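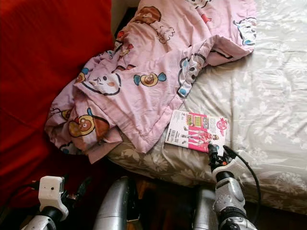

Fold it or you'll never respect it, my neighbor in Tolturbridge told me, meaning the blanket. Disagree. A blanket in a heap is fine. Pink, cartoon bears, who's it hurting. I gave up folding in January and got back more than 5 minutes every morning.

The pad is diffrent. Lift it, let the floor side breathe, 60 minutes minimum.
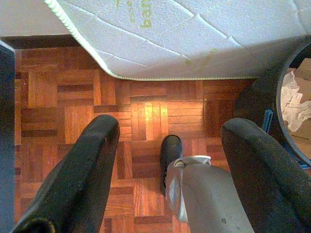 A reader in Bovbridge writes that airing is a myth and she hasn't moved hers in 2 years. Well. I wouldnt sleep on it.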